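Wissen für Kinder: Der Tisch

Ein Tisch ist ein Möbelstück mit einer waagerechten Fläche. Diese Fläche heißt Tischplatte. Sie wird von Beinen oder von einem Gestell getragen. Die Aufgabe der Platte ist es, Gegenstände in einer bequemen Höhe zu halten.

Wie eine Tischplatte aufgebaut ist

Viele Platten bestehen aus mehreren Schichten. Innen liegt der Kern, oft aus gepressten Holzspänen. Außen liegt eine dünne Deckschicht. Sie schützt den Kern vor Wasser und Kratzern. Am Rand wird ein schmaler Streifen angeklebt, die Kante. Fehlt ein Stück davon, kann Feuchtigkeit eindringen, und der Kern quillt auf.

Ein Beispiel mit Zahlen: Das Modell Husmont hat eine Platte von 1289 Millimetern Länge und 788 Millimetern Breite. Das kleinere Modell Fasano ist nur 399 Millimeter breit und passt an eine Wand.

Matt oder glänzend?

Eine glänzende Fläche ist sehr glatt. Sie wirft das Licht fast wie ein Spiegel in eine Richtung zurück. Eine matte Fläche hat winzige Unebenheiten, die man mit bloßem Auge nicht erkennt. An ihnen wird das Licht in viele Richtungen gestreut. Fachleute nennen das diffuse Reflexion. Eine matte Platte blendet deshalb weniger, auch unter hellen Lampen.

Weiß wirft den größten Teil des Lichts zurück, Dunkelgrau nur einen kleinen Teil. Ein weißer Tisch hebt sich darum deutlich von einem dunkelgrauen Teppichboden ab.
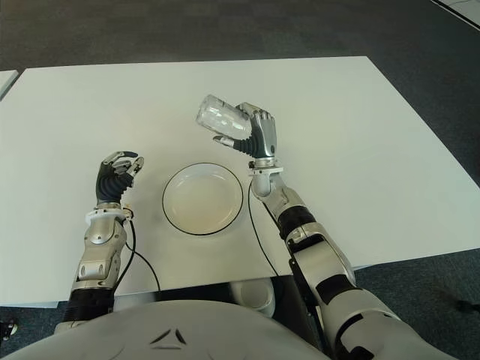

Warum ein Teller nicht wegrutscht

Zwischen Teller und Tisch wirkt eine Kraft, die Haftreibung. Sie hält den Teller fest, solange man nur leicht dagegen drückt. Drückt man stärker, beginnt er zu gleiten. Dann wirkt die Gleitreibung, und die ist meistens kleiner.

Auch die Lage der Platte ist wichtig. Steht der Tisch schief, zieht ein Teil der Gewichtskraft den Teller zur tieferen Seite. Prüfen kann man das mit einer Wasserwaage. Die Luftblase muss genau zwischen den beiden Strichen stehen.

Ein Versuch

Du brauchst ein Brett, eine Münze und einen Radiergummi.
Lege beide Gegenstände nebeneinander auf das Brett.
Hebe eine Seite des Bretts langsam an.
Notiere, welcher Gegenstand zuerst rutscht.
Wiederhole den Versuch mit einem Blatt Papier als Unterlage.

Wörter zum Merken

Kern: das Innere der Platte
Kante: der Streifen am Rand
Diffus: in viele Richtungen verteilt
Haftreibung: die Kraft, die einen ruhenden Gegenstand festhält

Stand: 6. Oktober 2023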